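## Hiltden board oil, three months in

I bought the 497 ml bottle in May, after the Palline wax I'd used for years went up in price again. It's a plain mineral oil with a little beeswax in it. It has no smell to speak of and pours thinly, so go easy on the first coat.

Pale maple takes it well. I wipe on one coat in the evening, leave it overnight and buff it with an old tea towel. Two coats did for a board that hadn't been touched all winter. Walnut needed three, and end grain drank far more than I expected.

The cap is the weak point. It doesn't seal properly once oil gets into the thread, and mine left a ring on the shelf. Dayana Palomino, who put me on to it, decants hers into a jam jar - I've now done the same.

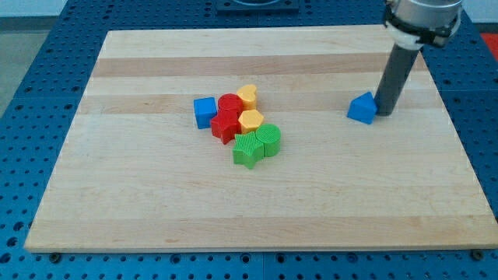 Water still beads after 10 days of normal washing up, against a week or so with the Palline. It costs £13, and I've used less than half. I'd buy it again, but I'd look for the tin if they still sell it.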